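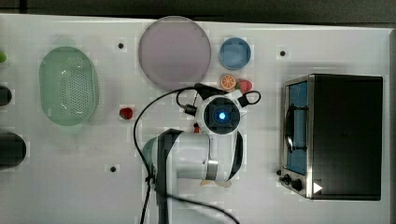 Workshop Tips, Issue 11

Keeping a small tabletop arm in shape

Most faults on a light arm with a two-finger gripper start in one of two places: the finger screws or the wrist cable. Ten minutes on a Thursday afternoon covers both. The notes below apply to the cell at Havalau, where the table is laid out as a play kitchen, but any bench cell with a similar arm can be treated the same way.

Cut power at the stop button before putting a hand near the fingers. Support the forearm while you do it. Some joints sag when the brake is slow.

Wipe the tabletop with a damp cloth and let it dry. Lint and crumbs travel from the table to the fingers, and from there into the slide. Do not spray cleaner anywhere near the toaster oven or the arm itself. Put it on the cloth.

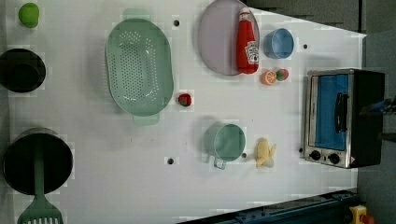

Return every item to its starting place before a test run. Skunder, our setup sheet, lists the places by name. A colander turned a few degrees can put its tab handle in the path of the wrist, and the controller will report a collision that has nothing to do with the motors.

Next, the finger screws. Use a driver that fills the head. Tighten each one until it stops, then leave it alone. If a screw has backed out more than once, take it out, clean the thread and put on one small drop of medium threadlocker. Keep the drop off any plastic. Write the date on the log card.

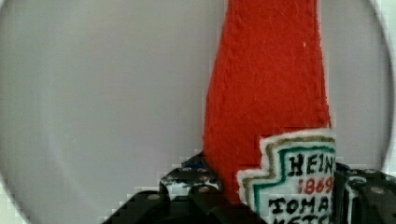

Soft items are the better grip test. A hard cup will hide a finger that closes crooked, but felt shows it at once by twisting as the jaws come together. Close at low force, lift, hold for 6 seconds, set down. Repeat with the item turned a quarter turn. If it rotates in the jaws both times, check the finger plates for square before touching any software setting.

Leave the wrist cable for last. It needs enough slack for full rotation and no more. Turn the wrist by hand to both ends of its travel and watch the loop. It should neither pull tight nor catch on a joint cover. Replace ties every 300 hours of running, and cut the old ones flush so the stubs don't rub the jacket.

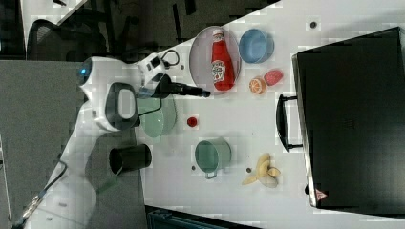 Oranuch Thaweesak writes that 300 hours is too long if the wrist turns constantly. She changes hers at half that and uses hook-and-loop straps, which can be opened and reset without cutters near the cable. She also marks the jacket with a paint pen at each strap, so any creep shows up at the next check.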